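THE BED AS A HORIZONTAL SURFACE
Final Project Report, Home and Interior Studies
Studley College, Sundport
Submitted Friday, January 31, 2020

Summary

Our project asked what a bed is used for when there is no one in it. We kept a log for 41 days in a shared house on Tustwood Street and compared a plain gray duvet cover with a loud one. We wanted to know whether the pattern of the bedding changes how much stuff ends up on top of it, and how long the stuff stays. The short version is that pattern matters a little, the distance to the closet matters a lot, and a chair makes everything worse.

1. Background

The course handbook describes the bedroom as "a place of rest and restoration." We have all lived in student bedrooms and would like to add storage, dining, laundry sorting and the filing of unopened mail. Most of the reading for this unit treats the bed as furniture for sleeping and then moves on to lighting. We found plenty on mattress firmness and very little on where a sweater goes at six in the evening when it is too dirty for the drawer and too clean for the wash.

In-between clothing is the real subject of this report. Our first proposal was called "Textile Choice and Perceived Order in Small Sleeping Spaces." The feedback we got was that the title was longer than the plan, and this was fair.

2. What we wanted to find out

Does a busy patterned cover hide clutter, so that people leave it longer?
Does a plain cover embarrass people into clearing up?
Which kinds of items land on the bed first?
Can any cheap change to the room get them off again?

Before starting we each wrote down a guess. The common guess was that the patterned cover would act as camouflage. One of us guessed that there would be no effect at all and was insufferable for most of December.

3. Materials and room

The room is small and has light-colored walls. It gets good daylight, which turned out to be useful for seeing dust. The bed takes up most of the floor. The closet is on the far side of it from the door, and to reach it you have to go around the end of the bed sideways. We consider this the most important sentence in the report.

The plain cover was gray cotton, bought secondhand and already a bit pilled. The patterned cover is the one with the cartoon monkey, the polka dots and several shades of pink. It was chosen by vote from what we already owned between us. The vote was not close. As a test material it has one serious advantage, in that no reasonable person could call it plain.

We had a department allowance of $500 for the whole class section, out of which our group spent what it cost to buy a hamper, a set of over-door hooks and a box of Rees laundry powder. The hooks were the cheap kind and left a mark on the door. We have written to the landlord.

4. Method

The bed was made every morning to the same standard: bottom sheet pulled tight, pillow at the head, cover squared to the mattress with the same amount hanging down on each side. We practiced this. It took longer to agree on what "squared" meant than to do it.

After that the room was used normally. In the evening, before anyone sat down on the bed, one of us wrote in the log what was lying on it, sorted under four headings: clean clothing, dirty clothing, in-between clothing, and other. "Other" was intended for books and bags and ended up including a colander.

The covers were swapped each week on laundry day. Halfway through we added the hamper, and near the end the hooks. We know that changing the furniture while also changing the bedding is poor design, and we discuss this under limitations, where it belongs and where we hope it will be read quickly.

For the item we called the standing pile, we used a separate rule. Anything that stayed on the bed (or was moved off it at night and back on in the morning, which we decided was the same thing morally) for over 48 hours was given its own line in the log until it was put away.

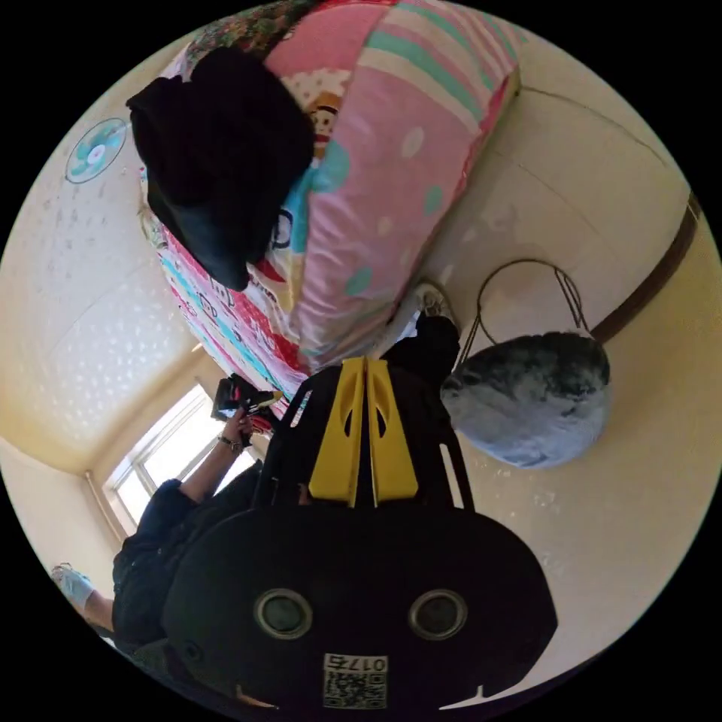
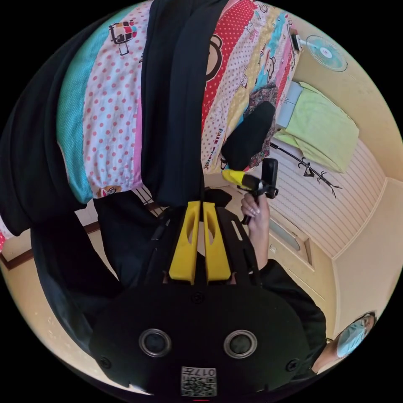
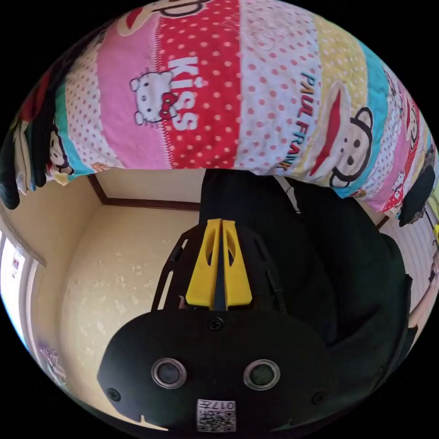 How often should a duvet cover be washed if clothes are regularly left on top of it?

Once a week is a sensible habit, and sooner if outdoor clothes or gym clothes have been lying on it. A cover that only has clean clothes on it can go two weeks. Wash printed covers inside out in cool water, so the colors last, and close the buttons or zipper first or everything else in the load will end up inside.

5. Results

5.1 What landed on the bed

In-between clothing led from the first evening and was never seriously challenged. The usual items were sweaters, hoodies and black jeans. Clean laundry came next, but in waves: there would be none for days and then a whole basket tipped out for folding, a job that was begun with good intentions at the pillow end and tended to stall somewhere around socks.

Dirty clothing was rarer than we expected. People will apparently drop a dirty shirt on the floor before they will put it on a bed they have to sleep in. We found this almost touching.

5.2 Pattern versus plain

The patterned cover did collect slightly more, but the difference was small, and one long weekend with a visiting cousin probably accounts for a good part of it. The camouflage idea ran into a practical problem, namely that much of what we wear is black. A black hoodie on gray bedding looks like a fold in the bedding. A black hoodie on pink bedding looks like a black hoodie on pink bedding. If you want to hide your clothes, the cover should match the clothes, and nothing in our combined wardrobe matches a cartoon monkey.

So the plain cover was the better camouflage and still came out very slightly tidier. We do not have a good explanation. One suggestion in our group was that the gray cover made the room look like a hotel, and people behaved as if there might be a charge. Another was that bright bedding makes a room look cheerful and lived in already, and one more sweater does no harm.

5.3 The standing pile

There were 2 standing piles during the project. The first was clean laundry and dissolved by itself as its owner got dressed out of it day by day. The second was coats, and ended when it got cold enough that the coats were needed.

5.4 The hamper and the hooks

The hamper did nothing for in-between clothing. It did attract a good deal of clean clothing, put there by people who could not face folding it, and this then had to be washed again. In terms of water we would call the hamper a step backward.

The hooks worked. They were on the near side of the bed, by the door, at shoulder height, and a sweater could be hung up on the way in without any sideways walking. The evening entries got shorter within a few days. The hooks then filled up, and the newest layer started going on the bed again, but the overflow was smaller than the original flood.

We also tried a desk chair beside the bed for one week. The chair filled on the first evening. The bed filled as well. We removed the chair.

6. Limitations

One room, one bed, and the people being studied were also holding the clipboard. Everyone knew which week it was, since the cover is hard to miss. The hamper, the hooks and the chair overlapped with the bedding changes, and some of the entries around the holidays say only "same as yesterday, sorry." The squared-cover standard slipped in the last week. We also never defined "in-between" properly, and there is a pair of leggings that appears under three different headings on three consecutive days.

7. Recommendations

For a small bedroom where the closet is on the wrong side of the bed:

Put hooks where you come in, and leave one of them free.
Fold laundry somewhere that is not the bed, or on the bed right before you want to sleep in it.
Pick whichever cover you like. It will not improve you.
Do not add a chair.

8. If we did it again

We would move the closet side of the question to the front and drop most of the bedding comparison, or run the two separately in different rooms. A second group in our section is working on shoe storage in the Tustwood Street hallway and has asked for our log sheets, which we have passed on along with the colander.

Appendix A: blank log sheet
Appendix B: washing instructions for both covers
Appendix C: letter to landlord regarding door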